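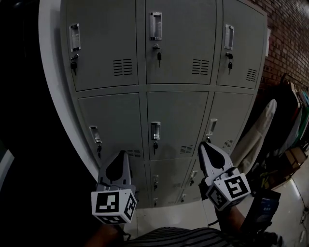
Is the Trindlow off-leash field still okay to use while the blue-green algae sign is up at the pond?

The field itself is open as usual, but keep dogs out of the pond and away from the wet ground along its edge until the sign comes down.

Trindlow Neighbors Board > Pets and Wildlife > Pond warning, please read

marshhen_86
Posted 2/10/21
Evening everyone. I put the short question and answer at the top so people in a hurry can get what they need and go, but I wanted to say a bit more for those of you who, like me, walk there every single day and have been fretting over it. I called the parks desk this morning and was on hold for 20 minutes (lovely music, I'll give them that) and the lady was very kind. The sign went up after a walker reported a greenish scum by the outlet pipe. They've taken a sample and sent it off, and they'd like us all to treat it as the bad kind until they hear back. My old girl is a dreadful puddle drinker so she is on the long line for now, poor thing, and sulking.

nultau_lane
I walked past at lunch and it looked like plain old duckweed to me. We get it every year. I've lived on Nultau Lane since 1986 and have had dogs in that pond the whole time, never a sick one among them. I do think the sign is a bit much, and it will scare people off a perfectly good field.

threebeagles
Respectfully, I'd keep mine out. Duckweed is little separate leaves and you can pick it up on a stick. The stuff by the pipe was more like spilled paint, and it had that musty smell. It may well be nothing! But a friend of ours lost a spaniel in another county some years back after a swim, and it was very quick, so I'm not willing to try it and see. Also it's winter, I know, and people say you can't get a bloom in the cold, but the vet told me it's less common and still possible, especially with the mild spell we've had.

nultau_lane
I'm sorry about the spaniel, truly. I still say one person with a phone reported some weeds and now we're all walking the long way around. Who is going to take the sign down? The last one stayed up until May and by then folks were ignoring it, and a sign everyone ignores is worse than none.

marshhen_86
That is a fair point about the old sign, and I did ask her. She said the result gets posted on the Civus page (the alerts one, you have to pick our zip code or it shows you the whole county) and the sign comes down the same day if it's clear. I'll believe the same day part when I see it, but she did sound like she meant it.

gateside
Can somebody tell me what to look out for? We only got our puppy at 18 weeks and he puts absolutely everything in his mouth. He got his front feet in the mud by the bridge on Monday before I saw the sign, and I have been watching him like a hawk ever since.

threebeagles
Oh, you poor thing, I'd be the same. What I was told to watch for is throwing up, drooling, wobbliness, weakness, or any kind of fit, and if you see it you go straight to the vet and call from the car. It usually shows up fast, within hours, so if he's been bouncing around since Monday that sounds good to me, but do give your vet a call anyway, it's what they're there for. Another time, rinse his feet with clean water before he can lick them. Maldonado Animal Clinic picks up after hours, I've used them twice.

gateside
Thank you so much. Called them and they weren't worried, he's eaten two dinners and a sock. We'll stick to the top end by the parking lot.

nultau_lane
Glad the pup is fine. I'll keep mine on a leash past the water until the result is in, since it seems to matter to people, but I'm putting it on record that I think it's duckweed.

marshhen_86
On record it is! And thank you, it does make it easier when we're all doing the same thing. One more bit before I go and see about supper: the gate on the pond side doesn't latch unless you lift it, so please give it a tug behind you. Two loose dogs got through it over the weekend and went straight for the water. The sample number is 31 if anybody wants to call and ask, and I'll post here as soon as I hear.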